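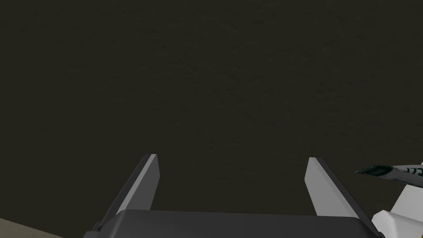

Home | Guides | Heating | Downloads | Contact

Setting up the Tomier room thermostat
Section 3: Schedules and the "learning" mode
Reading time: 4 minutes

Read this section before you turn on any of the automatic features. The leaflet in the box promises that the thermostat will "learn your home" within days. We have not seen that happen in any house we have set up, so this guide starts with a plain schedule and treats learning mode as optional.

3.1 Before you start

You need the thermostat mounted and powered (Section 2), the four-digit installer code, and the boiler switched on. If the display shows "Err 28", go back to Section 2. The leaflet says this code clears itself. Ours stayed until the wires were seated again.

CAUTION: Turn off power to the boiler before you touch the wiring. Turning the thermostat off at the display does not cut power to the terminals.

3.2 Entering a schedule

1. Hold the dial in until the menu appears.
2. Turn to SCHEDULE and press once.
3. Choose WEEKDAY or WEEKEND. There is a third choice, SMART WEEK. Skip it for now.
4. Set the wake time and temperature, and press to save.
5. Repeat for the leave, return and sleep times.
6. Turn to EXIT and press. If you just walk away, the screen times out and your last change is lost.

Note: The menu shows a check mark as soon as you press the dial, whether or not the setting was stored. Go back in and look.

3.3 Checking that the schedule runs

1. Set the wake time a few minutes ahead of the clock.
2. Wait by the boiler, not by the thermostat. A flame symbol on the display only means that heat was requested.
3. When the boiler fires, put the wake time back where you want it.

If the boiler does not fire, check that the clock is right. Units that sat in storage often come up in July, with the summer lockout on, and will refuse to call for heat until the date is fixed.

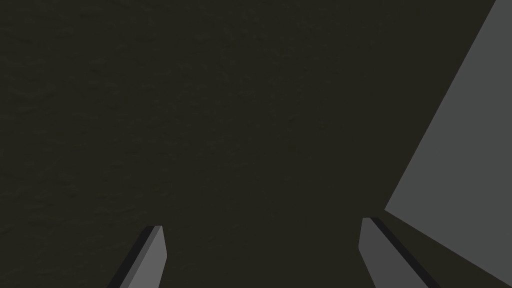

3.4 Learning mode

Learning mode moves your set times earlier or later according to how fast the room warms up. That is the claim, anyway. Marcelino Vasconcelos ran it through one winter and found that it started the boiler well before dawn on mild days and late on cold ones. Evelien Bakker had better results in a small apartment with one radiator.

To try it:

1. Write down your schedule on paper. There is no undo.
2. Go to OPTIONS, then LEARNING, and select ON.
3. Leave the doors and radiator valves as you normally have them.
4. Compare your gas meter readings with those from a similar stretch of weather.

Note: Do not rely on the "savings" figure on the display. Fabian Berchtold's unit reported 332 units saved while it was still in learning mode's first week. The leaflet does not say what a unit is.

3.5 Going back to a fixed schedule

1. Go to OPTIONS, then LEARNING, and select OFF.
2. Open each time slot and correct it from your notes. The shifted times stay in memory.
3. Repeat the check in 3.3.

CAUTION: FULL RESET also erases the frost protection setting. Set it again before leaving the house empty in winter.

Previous | Next: Section 4, Frost protection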